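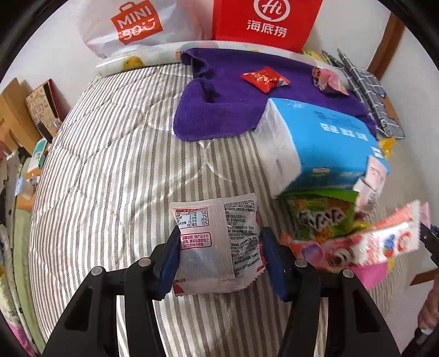 Yutong Jiang

How to Run a Hands-On Table at Your Open Day

Every June we open our doors for an afternoon, and every June the gripper station is the one with the line. I've run it for four years now, and so many people have written to ask how we set it up that I thought I'd put it all down in one place (bear with me, I do go on a bit!).

What you need
Two hand-held grippers, a soft surface such as a quilted bedspread, and a good mix of packaged snacks. Flat packets, long candy, crumpled wrappers, one or two bigger soft packages. Skip anything in glass.

Setting up
Spread the quilt first and smooth it with your hands, but leave the puckers in the stitching alone. Lay a towel over part of it so your guests have two kinds of cloth to work on. Scatter the snacks and let a few lean on each other. Berhanu Beyene likes to line everything up by size, bless him, and I go around afterward and mess it up again.

Showing the first grab
1. Pick a flat square packet lying on its own, like the white one with the nutrition table facing up.
2. Lower the open jaws until there is one pad on each side of it.
3. Close slowly. You want the blue pads touching the edges of the wrapper before you squeeze any harder.
4. Lift a few inches, hold it there while you say hello to the people in the back, and set it down.

Letting visitors try
Hand over the gripper with the jaws open, and stand beside your guest so they can see past you. Children usually go straight for the brightest packet, and that's fine! If the plastic bends and slides away, have them open up and come in again from the crimped ends. Save the long candy for last, held near the middle.

Give each person a couple of minutes, longer if it's quiet. Xiaoyan Kang keeps the line moving for us and is much better at it than I am.

Packing up
Wipe the pads with a damp cloth, check the pivot screws, and shake out the quilt over a clean floor, where you will almost certainly find one more candy.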